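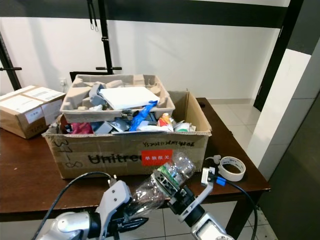
Sullgate Introduces Tabletop Sorting Procedure for Mixed Office Packaging Waste

7 Mar 2022 – Sullgate, a provider of workplace waste services, has released Lirix, a written procedure for sorting mixed packaging waste at a table before collection. Lirix is intended for offices, workshops and small warehouses that receive goods by parcel and have no separate recycling room. It is available to all Sullgate customers from March at no added charge.

The procedure covers four material groups: clear bottles, cardboard and molded pulp, plastic film and wrappers, and residual items. Each group has its own sheet giving the accepted forms, the usual contaminants and the order of removal. Bottles are taken out first. A crushed bottle is accepted in the same stream as an intact one, provided it is empty. Labels may stay on.

Molded pulp trays, of the kind used as inserts in shipping boxes, go with cardboard once any plastic has been lifted out of the recesses. Foam sheet is residual. Snack wrappers are collected with film only at sites where the hauler has confirmed it in writing; elsewhere they are residual as well. Shipping labels do not need to be peeled off corrugated board, but names and addresses should be struck out.

Two working surfaces are recommended. One takes the unsorted material, in a shallow tray or an open carton. The other is for boxes and items set aside. Cartons that are still closed are kept apart from open ones until their contents have been checked. Both surfaces should be at standing height and within reach of one position.

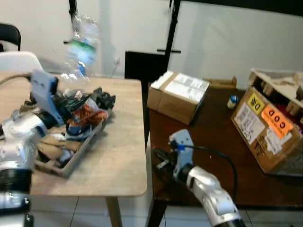 Karthikeyan Subramaniam said the separate surface made the largest difference at his site, where full cartons had twice been flattened along with the empties. He added that the film sheet was too long and that he would like it cut to a single page.

Sullgate tested the procedure at 38 customer sites over 100 working days. Staff completed 262 sorting sessions, and 88 percent of the bags collected were accepted by the hauler without re-sorting. Most rejected bags contained liquid or food residue. The film sheet has been revised since the trial and now lists wrappers with a metallic lining as a separate entry.

Lirix replaces Skumance, the earlier bin-side guide. Customers holding printed Skumance sheets may use them through the end of March. The Vlad collection schedule and bag colors are unchanged.

Printed sets can be ordered with the next bag delivery. Inquiries about site surveys and hauler confirmation should be addressed to Corey Rutherford, Customer Operations, Sullgate.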